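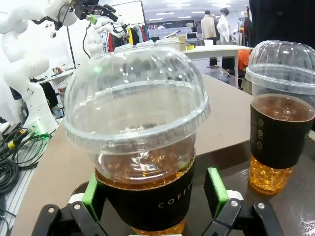
## Iced tea season is open (bring your sleeve)

I held out until May this year, which for me is heroic. Then one afternoon the radiators on our floor wouldn't turn off, Danica Begović started fanning herself with a pattern envelope, and I walked down to Gashi and came back up with iced tea for everybody who had money in their pocket. So that's it, the season is open, and this item is going to be all about cold tea. If you only read the newsletter for the fabric swap dates, skip down a bit!

First, the cups. I have become a domed lid person. I used to think they were for whipped cream and nothing else, but you get all that room on top for ice, and when somebody fills the cup right up (looking at you, Todor) it doesn't slop over your hand on the stairs. The flat lids at the other place always leaked on me, right at the rim, and I have a linen skirt that can prove it.

And yes, the sleeve on the iced tea says COFFEE. Senad Petkov asked me if I'd picked up the wrong order. I hadn't, it's tea, and it's good tea. I like the sleeves anyway, the black ones look sharp with that amber color above and the ice glowing away underneath. They also give you something to hold on to, and a cold cup on a warm day is a slippery thing to carry past a rack of clothes. Please do keep the sleeves. Teodora Matić is saving them for the kids' weaving table and she needs 100 by the end of the month. Last I heard she was at 30, so drink up. Squashed is fine, sticky is not.

Now, a few of you wanted to know how to make it at home without it going bitter or cloudy, so I'll tell you what I do. I don't claim it's correct.

I use plain black tea, the loose kind from Condora that comes in the big paper bag, though bags work too. Make it strong. I do 5 heaped teaspoons in a medium pot of hot water and leave it for three minutes, maybe four if the phone rings. Longer than that and you get the furry-teeth thing. Take the leaves out, stir in the sugar while it's hot if you want it sweet (I want it sweet), and then let the pot sit on the counter until it's just warm. Don't rush it into the fridge! That's how mine went cloudy all last summer. It tastes the same cloudy, but it looks like dishwater and I have my pride.

Then fill a glass with ice, far more than seems polite, and pour the tea over. Lemon if you like. Valbona Tomić puts in a slice of peach and a pinch of salt, and I was rude about the salt until I tried it. You can also freeze leftover tea in the ice tray, so that the last third of your drink still tastes like something. I do this every year for about a week and then I forget and the tray goes back to plain water.

If you'd rather cold brew, put the leaves in a jar of cold water before you go to bed and strain it in the morning. It comes out softer and hardly bitter at all. Danica swears by it. I find it a little sleepy myself, but on a really hot day I could drink the whole jar standing at the sink.

One request while I have your attention. A drink this size sweats, and it leaves a ring, and the ring gets onto whatever you put down next. We lost a lovely piece of cream wool that way last summer (I'm not naming anybody, she knows, she bought me lunch). There's a stack of cork coasters in the drawer under the kettle, and they are for using. Set your cup down well away from the coats, please, and if you've got a lid, keep it on until you're sitting.

I'm going down to Gashi most afternoons at 3, so find me before then if you want one brought up. Tell me sweet or not sweet, and give me the money first, please, I am hopeless at collecting it after. They also have a mint one now. Todor had it and said it was like drinking toothpaste, but he finished it, so make of that what you will. I'm trying it next, and if it's any good I'll put a note on the fridge.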